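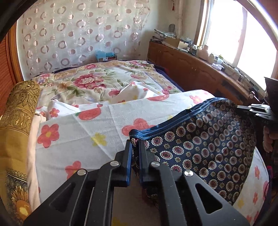 Flanov bedding set, README. Read the fault bit before you train on this. 504 episodes of hand-held gripper work on made and unmade beds, 68 of them bad. Jaw width drifts when the jaws close on a thick edge — the piped border on the navy cloth is the worst for it, left jaw pressing on top, right jaw sitting beside, a fold bunched between. Log says fully closed. It isn't.

Cause: loose pin in the linkage, 2 of our 4 grippers. Flexes under load, encoder doesn't see it. Thin sheets look fine, so we missed it untill August.

Status
Bad episodes flagged width_fault = 1, not deleted. Video and pose are OK, ignore the width channel.
Pins replaced, thread locker on. Recalibrated on the Brumanix jig.
Lyimo loader skips flagged episodes by default. Oltetti export does NOT, filter them yourself.

Safety: don't replay flagged widths on a powered arm. We did once, it over-squeezed and cracked a finger plate. No one hurt. Keep the e-stop in reach, keep hands off teh linkage.

Last updated Tuesday, December 1, 2020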